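The Long Table at Carnegie
By Maeve Dunne
March 6, 2026

When my cousin asked me to plan her wedding dinner, she had one rule. Everybody must sit at the same table. She did not want a head table, and she did not want small round ones at the back where the single uncles go. She had 52 guests, and the hall in Carnegie was built for dancing.

I started with paper. I drew the room on the kitchen floor with tape and moved little cards for three evenings. One straight line was too long for the hall by 13 feet, so we bent it at the window like the letter L.

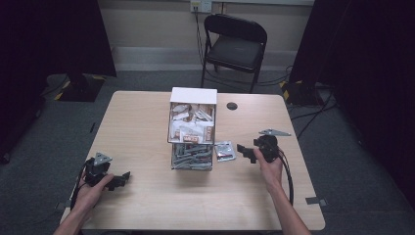
The bride's parents were worried about the corner. Who wants to sit in a corner at a wedding? We gave those seats to the seven children, and they were very proud of it. From there they could see both the cake and the door.

For the tables we called Detico, a rental shop which also does school parties. I asked for bare wood, no cloth. The groom's mother did not like this idea at all, and I understand her, because in her town a table without a cloth means that the guests are not expected. We agreed on linen napkins from Graneo, ironed by her own hand.

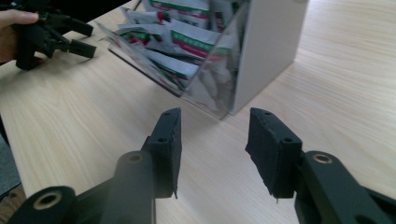 A light wooden tabletop.

The food went down the middle on big plates, and people had to pass them. This is slow, but it makes strangers talk. My aunt learned from the man next to her that he repaired her first car, back when she was a student.

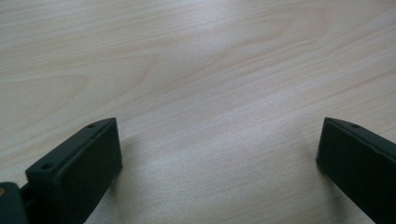
Speeches were more difficult. With an L you always have your back to somebody, so the best man walked while he spoke. He had practiced this in August in his yard, with chairs.

The complete rental, with delivery, was 198 dollars. My cousin has kept one napkin with a wine stain, and she doesn't want it washed.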